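自宅サーバーのバックアップ構成を見直した

9月に入ってから、自宅サーバーのバックアップを組み直していた。作業がひと区切りついたので、設定値と経緯を残しておく。

これまでの構成は、Botelという名前を付けた母艦から、外付けディスクへ毎晩rsyncで全体を同期するだけのものだった。世代管理はなし。誤って消したファイルは、その日の夜のうちに同期先からも消える。先月、設定ファイルを1つ上書きして戻せなくなり、ようやく手を付ける気になった。

新構成のホストは3台。

Botel:母艦。データの原本を置く。
Vevmont:一次バックアップ先。同じ部屋の別電源系統。
Admasu:二次バックアップ先。実家の物置に設置、VPN経由。

ツールは重複排除型のものに替えた。初回は全量転送になるが、2回目以降は変更のあったチャンクだけが送られる。圧縮はzstdのレベル3。レベル9も試したものの、写真と動画が大半を占めるためサイズはほとんど変わらず、CPU時間だけが伸びた。

保持ルールは日次21世代、月次9世代とした。日次を21にしたのは、3週間家を空けても出発前の状態に戻せるようにするため。月次のほうは特に根拠がない。容量を見ながら後で増やす。

実行時刻は日次が午前2時、Admasuへの転送が午前4時。最初は両方を同じタイマーから連続で起動していたが、一次側が長引くとロックが残り、二次側が黙って終了していた。終了コードが0だったので監視にも引っかからず、気づいたのは4日後になる。現在はsystemdのユニットを分け、二次側では最新スナップショットの時刻を確認してから転送を始めるようにしている。

回線の上り帯域も制限した。無制限だと明け方の通信が詰まる。いろいろ試して100Mbpsに落ち着いた。この値なら通常の差分は朝までに終わる。

復元試験は月1回、ランダムに選んだ100ファイルを作業用ディレクトリに書き戻し、ハッシュを原本と比較する。初回は2件が不一致になった。調べたところ、どちらもバックアップ後に原本側が更新されていたログで、壊れていたわけではない。比較対象から更新日時の新しいものを除外して再実行し、全件一致。

除外リストは次のとおり。

キャッシュディレクトリ全般
仮想マシンの一時ディスク
レンダリングの中間ファイル
node_modules

暗号鍵は紙に印刷したものを1部、別の場所に保管した。鍵をBotelの中にしか置いていなかったことに、途中まで気づいていなかった。母艦が壊れた時点で、バックアップは2つとも読めなくなるところだった。

残っている作業は、Fultonと名付けた古いノートPCの扱い。今は監視だけを担当させているが、電池が膨らみ始めているので早めに引退させたい。後継は小型のファンレス機を検討中。通知の送信先もそのとき一緒に整理する。 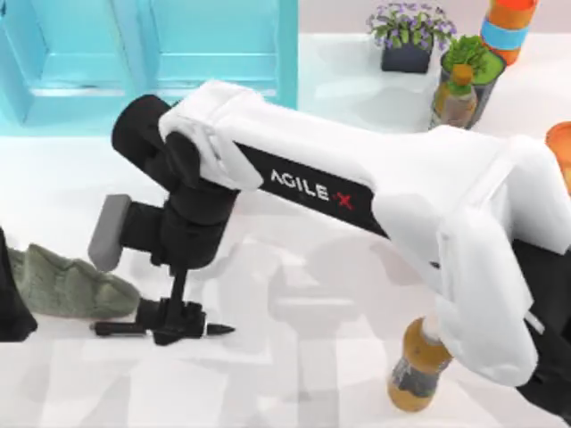
白い天板とAGILE Xのアーム(CG)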